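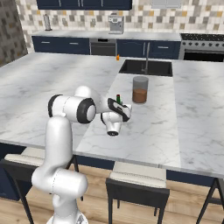

Sim kitchen, island layout. Arm at the counter, glass by the sink.

Thread on how we've been gathering examples for the Meliteo kitchen set. Mostly notes for people who asked after the last post.

Target for this round is 2000 accepted episodes. We're at 612. An episode is one attempt at one short instruction, start to finish, driven by a person with a hand controller. Nothing scripted.

Everything in this round is simulated. The upside is resets. When an attempt goes bad you press a key and the kitchen is back the way it was. In the real lab at Drenside a reset takes longer than the attempt.

The downside is touch. You get no feel for contact, so new operators push too hard on small things. The object pops out sideways and lands somewhere silly. We keep a few of those in a separate folder and leave them out of the main set.

Small objects near the hand are the hardest to judge on screen. From this view the gripper hides part of the green one with the red top. Operators get a second view from the wrist and most of them end up using that one for the last bit of the reach.

The glass with the brown liquid stays upright or the episode is rejected, even if the instruction had nothing to do with the glass. We added that rule in September after going back through the early runs. It cost us 66 episodes. Worth it, I think.

Layouts: object positions shift a little at every reset. The cabinets, sink and stools stay put within a layout. Next layout moves the sink, and I expect the success rate to drop for a few days.

Instructions are typed by a different person than the one driving. Niamh Hennessy writes most of ours. She keeps them short and a bit uneven – "put it by the sink", "move the small one back" – and we leave them as typed.

Pace is about 200 attempts a day with two operators. People slow down after lunch, so we switched to 40-minute blocks with a break. Fewer bad grasps in the afternoon since then.

Someone asked about file format. We record joint positions, gripper state, both camera views and the text. Baluyot handles the storage side and I don't touch it much.

Next check is Sunday night. We train on whatever has been accepted by then and see which instructions it fails. Those get collected first the week after.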